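The Everything Table

Hi again! I promised more from the new place in Pumside, and the thing I get asked about most is the table, so let's talk about the table. I love the stripes in the wood, and I paid 50 for it at the Tikasville flea market (the seller wanted 900 for the whole dining set, no thank you). 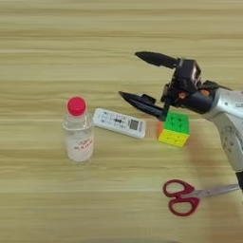

Puzzle cubes are my big weakness. I can get one side done and then I'm stuck for the evening, and still I pick one up every time the kettle's on. My best streak is two sides, and I was so proud I phoned my sister! 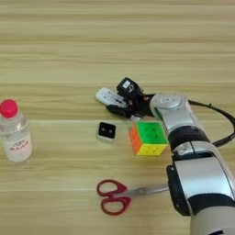

I've been trying to drink more water, too. A bottle with a red cap is easy to spot from across the room, and if it's standing up where I can see it I do drink it. Mostly by 4 p.m., all in one go.

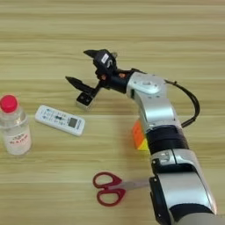 Scissors with red handles are the only kind I buy now. The black ones vanish on me. Same trouble with remotes, so they get put back on the table or they end up down the side of the couch, and I've done enough digging down there for one summer.

Next month I'll do the shelves, once I've got them on the wall.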